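Plellora notebook: payments / table ordering
Reading time: 2 min
Search this notebook Go Clear

27/10/2026. Refund bug, split bills 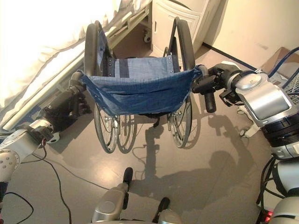
Folding wheelchair from behind, blue fabric back.

Picked up the split bill thing again. Drulari pilot, QR ordering, build 1036. Two people pay for one table, one asks for a refund, whole tab flips to "refunded". Reproduced it on the second try. Kitchen screen still shows the order as live so no food lost, just the money side that's wrong.

Ran 80 test tabs through the sandbox. 17 bad. All 17 had a tip added after the split. None of the untipped ones failed. So it's the tip line, it carries the parent tab id and not the payer's.

Patched in 1040. Reran same 80, clean. Not merged yet, want another pair of eyes on the rounding, odd cents go to the first payer and I dont love that.

Fjeld printer driver: still dropping the last line on long receipts. Didn't touch it.

Ostby asked again about menus per location. Told them December. Need to check if price overrides survive a menu copy, I think they do but havent looked since the schema change.

To do
- merge 1040 once reviewed
- write a test for tip before split, only have tip after
- partial refund on a cash + card tab??
- rotate sandbox keys, overdue

Filed under: Payments, Restaurant Tech, Bugs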